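Speaker notes: Keeping a two-arm table alive
Flikcombe meetup, back room, 24 minutes plus questions

Opening (2 minutes, don't run over)

Hi everybody, thanks for coming out in February, I know the parking is awful. I'm Ruairi Kinnear and I look after the robot cell at Wirnholm. The cell is one table and two arms, and we call it Trerik. That was Tariq Jatoi's name for it and he's sitting right there, so ask him what it means, because he's told me three different things.

I'm not going to talk about the learning side tonight. Ikechukwu Afolabi did that last time and did it better than I could. I want to talk about screws, cables and cloth, and the boring half hour in the morning that decides how the rest of the day goes.

(Get a show of hands: who runs arms at work? Who has had a cable snag in the past month? Wait for the laugh.)

How the cell is laid out

Two arms, one on each side, facing in across a table. Plain wall at the back. Black cloth on top. Grippers are the parallel kind, two fingers each, and both arms are run from a desk off to the side so the person driving isn't leaning over the table.

We went through a few table coverings before the cloth. Bare tabletop gave us glare, and the rubber mat we tried grabbed everything, so you'd go to slide a roll of something and the whole mat came along for the ride. Cloth is cheap and it washes. It does wrinkle, and I'll come back to that, because I have Opinions about wrinkles.

The things we handle are ordinary stuff you'd have in a kitchen or a garage. Dish rack, tape, boxes, a glue gun. Hammad Ghauri keeps the bin of objects and he's very strict about what goes back in it.

(Put the photo up now and leave it up for this whole next part. Drink some water.)

So this is the cell with objects out. Look at the right gripper for a second, and how close those fingertips are to the ring of masking tape. That's the kind of distance I care about. If the arm's zero has drifted even a little, you find out on a thing like that, a flat ring lying on cloth, way before you find out on a big dish rack. And see the gray cable hanging off the right wrist in a loose loop, down onto the cloth? Keep that loop in mind, I've got a whole section on it. 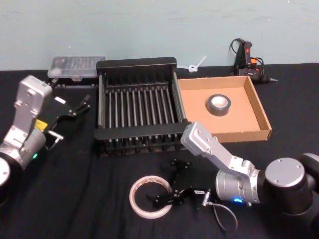 The morning check

I do this with coffee in hand, every day the cell runs, and it takes me less time than the coffee does.

Power on one arm at a time. Watch the small lights on the joints come up. If one doesn't, stop there and sort it out before touching the other arm. I used to bring both up together to save a minute and then spend ages working out which one was complaining.

Send each arm to its home pose, slowly, with a hand near the stop button. Listen! You get to know the sound. Tariq caught a bad bearing by ear from across the room, and I've been jealous of him ever since.

Open and close each gripper on nothing, then on a roll of tape. The fingers should meet square. If they meet at the tips first, somebody has bumped one, and the finger screws need backing off and redoing.

Touch test. We have a dot of paint on the table edge, under the cloth, so fold the cloth back and drive each fingertip down to it. If you can slide a sheet of paper under the tip but not two, you're good. If not, rezero, and write it in the book.

(The book is a paper notebook. Hold it up. People always like the book.)

The cable loop

OK, my favorite. The wrist turns, the cable has to go somewhere, so you leave slack. Too little and you're pulling on the connector every time the wrist rolls over. Too much and the slack drags on the table and eventually goes around something.

What I used to do was tie everything down tight so it looked tidy. It looked great! It also killed a connector on me, the day before a visit, and Usman Zaidi drove over with a spare from his own shop. (Usman runs Zaidi, the repair place past the bridge, say hi to him at the break, he's the one with the good cookies.)

What I do now:

Turn the wrist all the way one direction and check the slack, then all the way the other direction and check again. Set the loop for the worse of the two.

Tie the cable at the link, never across a joint. Leave the tie snug enough to hold but loose enough to turn with your fingers.

Run your thumb along the cable once a week and feel for flat spots. A flat spot means it's getting pinched somewhere in the motion, and you need to find out where before you swap anything.

Clip the tails off the ties, and put the tails in the trash and not on the table. I'm looking at myself here.

Grippers and fingers

The finger screws work loose. They just do, with all that opening and closing. We put a paint line across each screw head and onto the finger, and if the line is broken the screw has moved. Costs nothing, and you can check it from the desk chair if your eyes are better than mine.

Tape rolls leave sticky stuff on the fingertips. You won't see it at first, but you'll notice objects hanging on for a moment after the gripper opens. Wipe with alcohol at lunch on a tape day. Let them dry before you start again.

Part number 3598 is our finger screw, in our own stock list, so don't go looking for it in a catalog. I buy them in bags of 50 and Hammad tells me that's too many, and then he borrows some.

Both grippers have a label on them. If you swap grippers between arms, write down which label went where! We mixed ours up one afternoon and ran the left settings on the right gripper. It closed a little too hard on a cardboard tray. The tray did not make it.

The cloth (keep it short, Ruairi)

I could do the full 24 minutes on cloth. The short version is that big folds near a base are mostly fine and small folds under an object are the ones that bite. A thin object sitting on a fold is higher on one side, so the fingers come in and push it along. Smooth from the middle out with the flat of your hand, arms parked, and do it after the objects come off, so you're not lifting things with one hand and smoothing with the other.

Wash it when it gets lint on it. Have a second one. We have one clean, one on the table, and for a while we had one that Ikechukwu took home to cover his drum kit, which he still says he'll bring back.

When something does break

Stop, park the good arm, take the power off the bad one. Take a picture with your phone before you undo anything, with the cables as they are. I have put an arm back together from memory and I do not recommend it.

Change one thing, then test. If you change the cable and the connector together and it works, you still don't know which one to order more of.

Write it in the book the same day, even if it's only a line.

Questions

(If it's quiet, ask Tariq to tell the bearing story. If someone asks about cost, send them to Usman. If someone asks about brakes, say I'm still working on that one and get their email.)

Cookies are at the back. Please put the chairs against the wall on your way out.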